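Where Does a Spill Go?
Avelix Kids: Science You Can Step In

You knock a glass. There is a short silence while everybody looks at you. Then the puddle starts to move, and it moves faster than the person going for the towel.

Spills look like bad luck, but they follow rules, and the rules are the same for juice, tea, and the water you swore you would carry with both hands. Most of what matters is what the spill lands on. Paper, for one, has a lot to say about it.

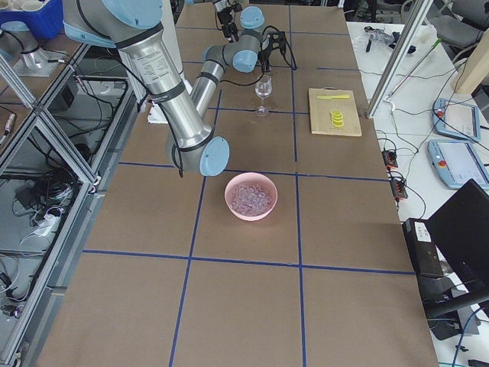

A clear glass with a thin stem, and lemon slices on a light wooden board. 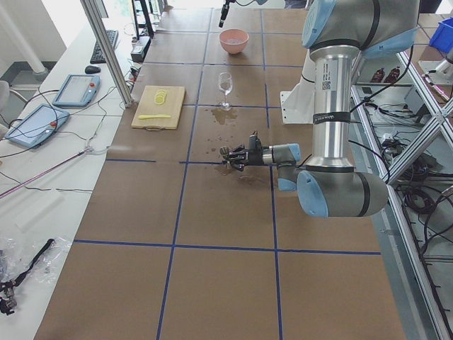
A reader from Prornden wrote to us to complain that paper on a table is a terrible idea, that her family tried it for a birthday in December, and that the punch went through in two places and the table still has a ring on it. She wanted to know why anyone would cover a table with something that lets liquid in.

Fair question. Brown paper does let liquid in. It also keeps a fair amount of it from running off the edge and into somebody's lap, and laps have feelings.

What paper is made of

Look at a torn edge of paper under a magnifying glass and you will see fuzz. The fuzz is fiber, tiny threads that came from wood. They are pressed flat and tangled up together, with little gaps between them, far too small to see from your chair.

Water likes those threads. It sticks to them. Water also likes itself, so when one bit of water grabs a thread and creeps forward, it drags its friends along. Creep, grab, drag. The grown-up name for this is capillary action, and you may use it at dinner to get out of wiping up, though it has never worked for us.

The same thing happens in a sponge, in a bath towel, and in the bottom of your jeans when you walk home through wet grass and end up soaked to the knee.

Why the patch has a dark middle

Wet paper looks darker than dry paper. The water fills the gaps between the threads, and less light bounces back to your eyes. If the drink has color in it, the color goes along for the ride.

When the patch dries, you often find a darker line around the outside. The edge dries first, so more liquid flows out from the middle to replace what was lost, carrying its bits of color with it. The bits get left at the edge. Coffee is famous for this. Coffee has left rings on nearly every desk in the world and has not apologized for one of them.

Why tall glasses are trouble

A glass on a thin stem keeps most of its weight up high, especially when it's full. Bump the top and it doesn't need to lean very far before it decides to keep going. A short, wide bowl is much harder to tip, so soup is usually safer than it deserves to be.

If you're pouring into a glass like that, stop well before the top. Put the glass away from the edge. Keep your sleeves out of it. If there is lemon to add, slice it first (with help) and have it ready on a board, so you aren't reaching across the glass for it later. Reaching across is how most of us learned this.

Try it yourself

You need a paper towel, a piece of brown paper bag, a sheet of waxed paper, a cup of water, and food coloring. Also a tray, which you will want to skip. Don't skip it.

Cut a strip 12 centimeters long from each paper. Put a few drops of coloring in the water. Hold all three strips so that just the bottom ends are wet, and count to 40 without speeding up at the end.

Mark how far the color climbed on each one. The paper towel should win easily. The bag usually comes second. The waxed paper hardly tries, as wax fills the gaps and water would sooner sit in a bead on top.

Then try it again with cooking oil and see if you get the same order. We won't tell you. We will tell you that oil is much harder to get out of a sweater.

If a spill gets away from you

Stand the glass up again. Lay a cloth flat over the puddle and press. Rubbing only spreads it around. Lift wet paper slowly by the corners, since it tears much more easily than dry paper. Check the table underneath, and wipe that too.

Then go and wash the stickiness off your elbow.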